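**Rent went up, do I have to move the club night?**

**reka_ny** wrote:
Hello all. I run a small board game evening in Clelside, every second week. The room at Sobczak's costs us 30 per evening now, and from November it will be 51. We are mostly six people. I have looked at the library room in Priltach, but it closes early. What would you do? I would like to keep the price low for students.

**tarekz** wrote:
Hello Réka. I would move to private homes for the winter. We did this in Benduvora for three years and it was good. You rotate, the host makes tea, and nobody pays.

**mosswick** wrote:
I do not agree with Tarek. Homes are fine for friends, but a new person does not want to ring the bell of a stranger. Our group stopped growing when we did this.

**tarekz** wrote:
That is a fair point, but she has six people, so first she must keep the six. New persons can come in spring. We met each new one in a café before.

**reka_ny** wrote:
Thank you both. My kitchen table is big enough, I think. My worry is small pieces. At Sobczak's the tables have a raised border and the dice stay on top.

**tarekz** wrote:
Put a tablecloth, the dice roll less far. And keep one open box on the table for things which are not part of the game, otherwise they go home inside somebody's Catan. 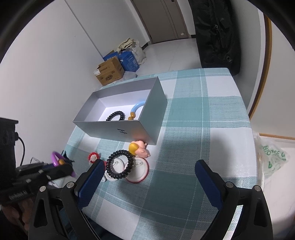

*The plaid cloth and the box, with a hair tie in it already.*

**mosswick** wrote:
The cloth is nice, but cards are difficult to pick up from cloth. I prefer a bare table and a dice tray.

**reka_ny** wrote:
I will try two evenings at my home and ask Sobczak if he gives a lower price for the early hours. Does anybody know if he is open to this?

**mosswick** wrote:
He did it for the choir. Ask him in person, he does not read mail.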